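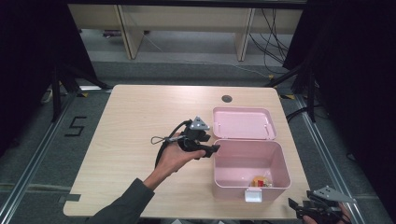
Según Triin Lepik, una caja con tapa abatible se deja abierta si quien la usa piensa volver a ella enseguida, y esa costumbre explica buena parte del desorden que solemos atribuir a la falta de espacio. Su observación procede de las entrevistas de Wadthorpe y la tomamos como punto de partida del apartado 4.2.

En nuestro material distinguimos dos superficies: la interior de la caja y la de la mesa que la sostiene. La tapa abierta añade una tercera, poco profunda, que varios participantes trataron como bandeja provisional. De los 18 participantes, dos guardaron las piezas pequeñas directamente en el fondo; los demás las dejaron antes en la tapa o sobre el tablero. El cierre frontal apenas intervino en la decisión —casi todos lo dejaron para el final— y no lo incluimos en el análisis.

La mesa merece atención aparte. Engström propone medir el tablero libre antes y después de cada tarea, pero en Imberg ese cálculo resultó poco útil, pues una caja abierta ocupa bastante más fondo que una cerrada.

Figura 6. Pieza larga de madera clara, de cara lisa y veta tenue.

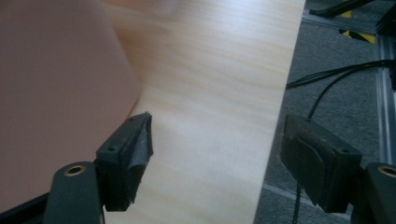 Las piezas largas plantean un problema distinto, porque no caben en la caja y carecen de un lugar asignado. En la codificación las registramos como «sin recipiente», categoría que Papadakis reserva para los objetos que se apoyan o se apartan sin llegar a guardarse. Mantenemos el término, aunque lo aplicamos solo cuando la pieza sigue fuera al terminar la tarea.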